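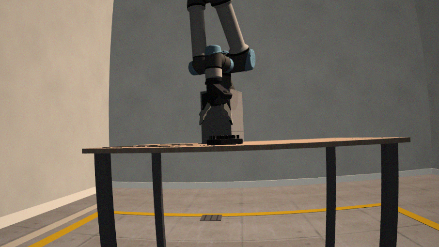
Robot arm with blue caps over the long table

My small claim against Casado was finally heard on Tuesday, so I can write about it now. Regular readers will remember I paid them 1276 pounds in November for a boiler repair at the Skerncombe house, and that the repair never got finished.

The hearing was at Prorcombe and took less than an hour. Casado sent their office manager, Gert Shezi, who was polite throughout. Her case was that I had signed off the work. I had signed a sheet saying the engineer attended, and the judge read it twice and agreed it said nothing more than that.
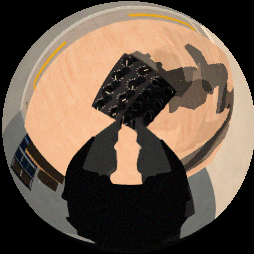
Black tray on the tabletop, with its round recesses

I had claimed 2000 pounds in all, including the heaters I bought and two days off work. The judge allowed the repair money and the 182 pounds for the heaters. He would not allow the days off, as I had no letter from my employer. I should have got one.

My bundle came to 9 pages. The most useful was the email from Pukell, who did the second inspection and put the faults in writing with dates. The photos on my phone were hardly looked at.

Casado have 14 days to pay. If they don't, there is another form and another fee, and I'll post the details when I've read the guidance properly.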